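Reading time: 4 min

3.2 Sorting small items on the bed

The second part of the study concerned socks and other small knitwear. Participants in the Drinia household sample sorted clean laundry on a made bed, as most of them reported doing at home. Of the 200 sessions recorded in April, 37 were given over to socks alone. Plain gray and blue-gray pairs took the longest to match. Fine ribbing offers little to tell one sock from another, and participants looked instead for small marks - a colored line, a change of shade near the cuff - before setting two together. Figure 2 shows a sock of this type, with a thin green line across it, over a white quilted bed cover. 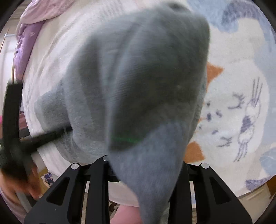
Figure 2. Gray knit sock during sorting on a bed cover with a printed cat design.

3.3 Effect of the surface

Sawatzky and Fortin coded each bed cover as plain or printed. Printed covers were present in 27 of the sock sessions. Participants using them more often moved finished pairs to a chair or shelf, and several stated that small items were easily overlooked against a pattern. Session length did not differ between the two groups.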